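July 24, 2018
Notebook - basket bench, reed and finish tests

Carried on with the reed comparison. The Kolář coil is nearly used up, so I opened the Drenix one and cut weavers from both for the same size of base. The Drenix reed is paler and hairier off the coil. Diameter wanders more along the length than I'd like. I pulled out the thick runs and put them in the handle bin.

Soaked both lots in the long trough in plain tap water. Kolář was ready at 30 minutes: bends around a stake without cracking, springs back a little. Drenix at the same time still showed splits on the outside of a tight bend, so it went back in. Left it another 30 and it was fine, if a bit fuzzy. Past that I would expect it to go gray, as the October batch did after a night in the trough.

Label on the Drenix coil says nothing about soaking. Wrote our own time on masking tape and stuck it to the inside of the hoop.
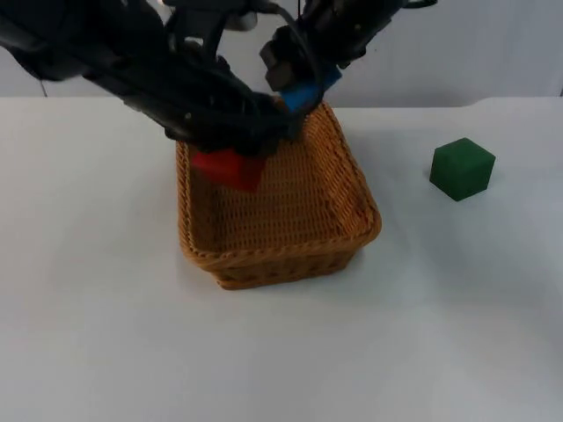
Weaving

Started one small rectangular base in each reed. Same mold block, same stakes. I packed every row with the flat iron and tried to keep my hand even, though the second base always comes out tighter than the first, whatever the material. Should really swap the order next time and see if the difference follows the reed or me.

Kolář base: corners turned cleanly. One broken weaver on the long side, spliced behind a stake.

Drenix base: corners bulge outward by the width of a weaver. Squeezed them back against the block with a clamp and a scrap of felt. They moved, but I want to see where they sit once the piece has dried out. Three broken weavers, all at corners. Stakes held up fine.

Also noticed that I had the side stakes on the Drenix piece leaning in. Easy to do when the work sits flat on the bench and you look down on it. Propped it on the tilted board for the last few rows and it was much easier to see.

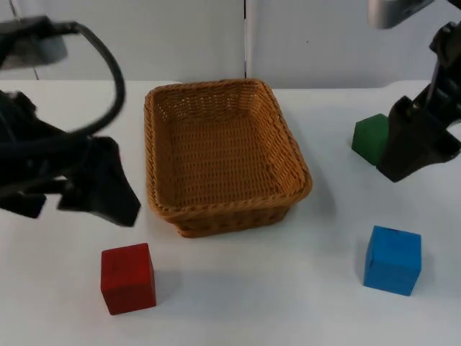 Wicker basket and three wooden cubes on the white table.

Rims

Folded border on both, then sat on them with the weight board. The cane lasher we had left over was too short for a full lap, so the Kolář rim has a join on the short side. It doesn't show much. For the next ones cut the lasher before soaking anything - I had wet stakes waiting while I hunted for cane, and had to mist them with the spray bottle twice.

Clipped the ends flush with the Cuter side snips. They want sharpening. They crush the reed a little before they cut, and a crushed end snags on cloth. The old bypass pair did a better job on the last corner.

Singed the hairs off the Drenix base while it was still damp, quick passes only. Left one small brown mark under the rim.

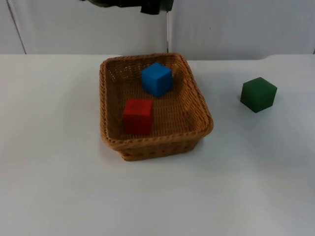
Finish is the part I'm least sure of. The Vokeo oil was cut with 50 percent thinner for the first coat and brushed on scraps of both reeds. Kolář took it evenly and went a shade darker. Drenix went blotchy, darkest where I had sanded it. I'd used 600 paper there, which I thought was too fine to matter. Second scrap, not sanded, looks better but feels rough along the edge.

Options for the Drenix: leave it bare, or dye it first and let the dye hide the patches. There's walnut dye in the covered bucket that should still be good. Try that on scraps before touching the base.

Still to do:
Measure both bases at the corners when dry.
Walnut dye on 2 Drenix scraps, one sanded and one not.
Sharpen the snips.
Order lasher cane, the wider size.
Drain the trough and scrub the green line off the side.

Oily rags are flat on the rail outside. Both bases are on the drying rack, top shelf, with tape tags on the stakes. Please don't move them next to the heater.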